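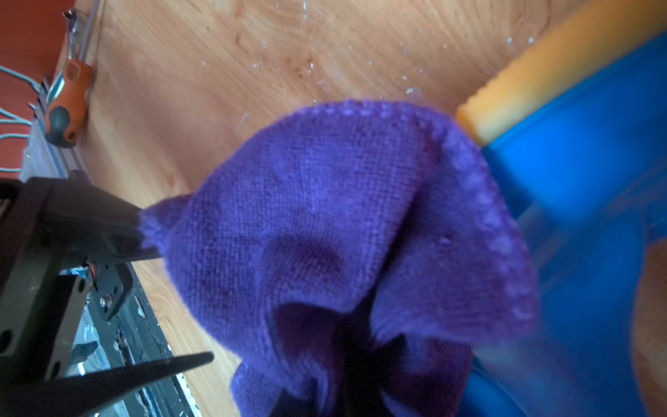

The Chore Log
Teaching a pair of arms what hands already know, one rain boot at a time

October, Thursday, a little after seven in the morning. The coffee at Brimbridge is already bad. Someone has written 1824 on the whiteboard in green marker and underlined it twice.

That's the episode count. One episode is one try at one chore, start to finish, with every joint angle and every camera view written to disk. The project is called Clasurow, and the goal sounds small until you stand next to it - two arms on a rail that can do the dull jobs around an entryway. Boots. Bags. Wet umbrellas. Nothing glamorous.

Nobody writes rules for any of this. The arms learn by example, and the examples have to come from somewhere. They come from people, driving the arms through the motions with a matching pair of handles, hour after hour.

It is slow. Slower than you'd think. A person deals with a boot and a cloth without looking down. Through the handles the same job is a string of decisions. Which arm holds. Which arm has the cloth. Where the grip goes on a tall shaft that wants to bend.

Cloth is the hard part, everyone here says so. A boot stays a boot. A cloth is a new shape each time you pick it up, and when it bunches it hides its own corners. The camera down by the gripper gets folds and shadow and a bit of hem, and from that the model has to work out wich way to pull.

So you collect. And then you collect more, and you mess things up on purpose. Boots swapped around. Toes pointed at each other. The cloth dropped in a heap instead of laid flat. The training people at Stekska, who take the files every night, sent back an early batch of 223 episodes because the boots always started in the same spot. The model had learned the spot. It had not learned the boot.

That stung a bit. It was also fair.

Now there's a card by the keyboard with starting layouts on it, shuffled at the top of each session. Clutter stays in. The walls change too, plain one week, loud flowers the next, so the thing doesn't decide that boots only exist against grey.

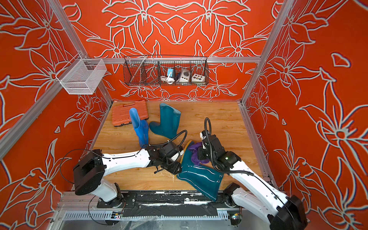 What gets kept

Not everything. A dropped cloth is fine if the driver goes back for it - those recoveries are gold, the Stekska crew asks for them by name. A driver who stops to sneeze, less so. Bad episodes get a tag and go in a seperate folder.

The labels are plain sentences. "Hold the boot, work the cloth at the top." Typed right after the run, while it's fresh. Leave it till lunch and they all blur together.

Sessions run 2 hours, then you swap. Past that the hands get lazy and the data gets lazy with them. You can see it in the plots, long flat stretches where an arm just hangs there, waiting on a tired person.

The next target is another 1000 episodes with boots, then on to bags. Nieminen, the outfit paying for the Clasurow work, wants a demo on chores the arms have never been shown. Opinions in the room differ on that one. Loudly, before nine.

The morning driver shrugs, sits down, pulls the next layout off the card. Green marker comes out again. 1825.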